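Clearing the bench between runs, what's the rule?
3 comments

Zuzanna Zawadzka
Two arm bench, small parts. Do loose bits have to be off the table before power on, or just out of reach? Our sheet dosnt say.

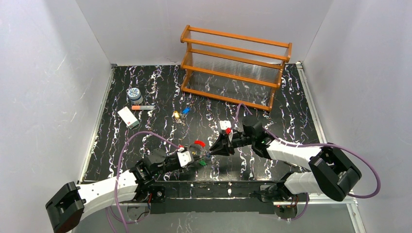
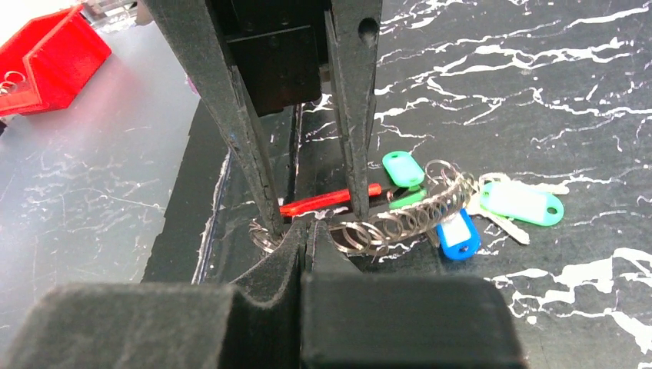 Top: both arms and the rack. Bottom: close up, keys and tags on the coil.

5 shares

Hussam Fakhoury
Off the table unless its part of the task. Keys and coils snag, so those go in first and hands out. Check cable slack too.

Knut Eichhorn
We just leave stuff. Never had a problem

Afaf Hamdan
Write it on the sheet, whatever you pick. Ours says stop both arms before reaching in, even for one key.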